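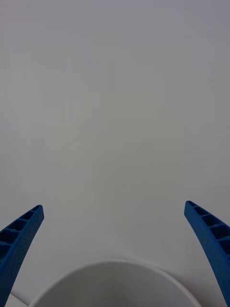 Do soft fingers get a pass on the guarding rules? White bowl on a white bench

Home | Topics | Ask | Unresolved | Sign in

Posted August 9, 2020 by benchrat_lo
178 views | 3 shares | Follow

We run a small arm at a shared workshop, with the soft blue ribbed fingers on it, picking up plain white bowls from a pale surface and putting them in a rack. The view from the wrist is what I get to work with: two blue fingers, the rim of the bowl, and then a whole lot of nothing.

The shop's house rules were copied from a bigger place called Rurkent and they have one line I keep tripping on. It says "compliant end effectors may be operated without a barrier at reduced speed." Our safety sheet, from the Prillado kit, repeats it nearly word for word. Neither one says what reduced speed means, or who decides the thing is compliant. I squeezed a finger, it bent, and apparently that makes us fine?

I don't buy it. The finger bends but the bracket behind it doesn't, and neither does the arm. Also, the same rules want "adequate visual contrast between workpiece and work surface" and I would like to know what anyone thinks adequate means when the bowl and the bench are the same color. Am I reading too much into this or are these rules just decoration?

Tags: grippers, house rules, contrast

2 replies | Sort by: oldest

torque_and_tea
4 helpful votes

You're reading it right and the rule is badly written. A soft finger tells you about the last few inches of the machine. The hazard is the whole moving thing plus whatever it's holding. If the bowl is ceramic, you now have a soft finger holding something that breaks into sharp pieces, and I have never seen a house rule that mentions it.

What we did at Nogueira was throw out the word "compliant" entirely. The assessment is done per task, on paper, with the arm, the gripper and the part written down together. Change any one of them and you do the sheet again. People grumble. It takes ten minutes.

For speed, ours is capped at 100 mm per second whenever someone can reach in, and the cap is set in the controller behind a password. I wouldn't put faith in that number for your setup. It came from our own stopping tests with our own load, and you need to run yours. Anybody who gives you a speed over the internet without asking about the payload should be ignored, me included.

A few other things I'd want written down before I stood next to it:

- what the gripper does when the power drops (lets go, or holds?)
- where the stop button is, and that you can reach it from the loading side
- who is allowed to jog the arm with the barrier open
- how often the fingers get looked at for tears, especially at the base

On contrast, I'd just lay down a dark mat. Matte, not shiny. Yes, I know the rim catches a little light and you can find it with your eyes. A thin bright line is a poor thing to hang a pick on, and it can disappear when somebody switches off a lamp. If your rule says "adequate," make it a test: 10 picks with the lights as they normally are, then 10 with the nearest lamp off. Write the misses down. You'll still be arguing about how many misses are acceptable, but at least there's something on the page to argue over.

Helpful? Yes / No | Reply | Report

amen_user_old

we use the Amen fingers and never had a problem, they're rubber basically. you could put your hand in there. just tape a black X under where the bowl goes

Helpful? Yes / No | Reply | Report

Comments on this reply (3)

benchrat_lo: The X would be under the bowl, so the camera loses it as soon as the bowl is in place. And "never had a problem" is what the last group said about the drill press.

amen_user_old: ok so tape a ring then, bigger than the bowl

torque_and_tea: A ring marks where the bowl should be. It won't tell you the bowl is there. Please don't put your hand in to find out.

benchrat_lo: Mat ordered. I've asked for the "compliant" line to come out of the house rules until we have a stopping test of our own. The answer so far is that Rurkent has it, so it must be okay.

Related | Newest | Back to Topics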